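Judit Jakab on pacing, surfaces and the 10-kilometer split

14/09/2023

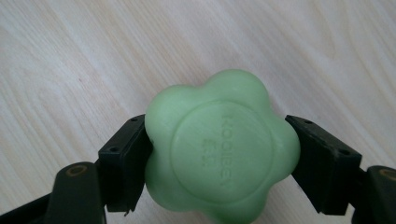
Judit Jakab has coached distance runners at the Getau track club for 12 seasons. Most of her athletes race between 3,000 meters and the half marathon, and most of them come to her with the same fault in their race records: a first kilometer well under goal pace and a last third well over it.

"The clock shows it before the legs do," she says. "If the first 400 is three seconds fast, I can usually tell you which lap will go wrong."

Her method is built on short control sessions. The athlete runs 10 repeats of 400 meters at goal 10-kilometer pace, with a 40-second standing rest. No watch is worn. Jakab takes the times from the infield and gives them out only when the session is over. The target is a spread of no more than three seconds between the fastest and slowest repeat.

"People train the average and ignore the spread," she says. "Two runners can both average 84 seconds. One runs 83 to 85 all the way through. The other runs 78 and then 90. Those are different athletes on race day."

She repeats the session every third week and does not change the pace until the spread holds twice in a row. Some runners pass on the second attempt. Others need most of a winter.

Recording is done on paper and copied into Domisix, a training log the club adopted three seasons ago. Jakab uses only part of it. She enters the split, the air temperature, the wind direction on the back straight and the shoe. Heart rate is left out for the control session. The rest is too short for the number to settle, she says, and the athletes start to run to it.

Shoe choice takes up more of the conversation than she would like. The club's juniors train in ordinary flats until they are 17. Seniors may use plated shoes in races and in one session per week.

"I have nothing against them. They return more energy and the times come down. But the calf and the foot are loaded differently, and I want the tissue ready for that before it happens at race pace. One session a week for two months, then we talk about a race."

The Getau track was resurfaced two years ago, and the change shows up in her logs. On the old surface, lane one had worn hard along the inside line, and repeats run there came out slightly faster than the same effort in lane three. She used to move the group outward and correct for the extra distance with a chalk mark. On the new surface the difference is too small for her to measure by hand.

For longer work the group leaves the track and uses the Fraser loop, a gravel path with one climb. Pace is not prescribed there. Jakab sets effort by breathing: on easy days a runner must be able to speak a full sentence at the top of the climb. Those who cannot are told to walk the next one.

"It sounds soft. It is a hard rule to follow when your training partner is ten meters ahead."

Her weekly volumes are moderate. A senior preparing for 10 kilometers runs six days, with one long run, one control or interval session, and one tempo run of three blocks of 12 minutes. The remaining days are easy. Strength work is done twice a week and is limited to split squats, calf raises with a bent and a straight knee, and a loaded step-up. She dropped box jumps after a run of sore shins in the junior group and has not brought them back.

The next test is the Gilum road race in October. The course is flat for the first half and then rises slightly into what is normally a headwind. Jakab has asked her runners to go through halfway 10 seconds slower than even pace would suggest.

"They will not like it. They will be passed by people they usually beat. I have told them to look at the results sheet afterward and compare the second halves."

Entries for the club's group start close when the 40 places are filled.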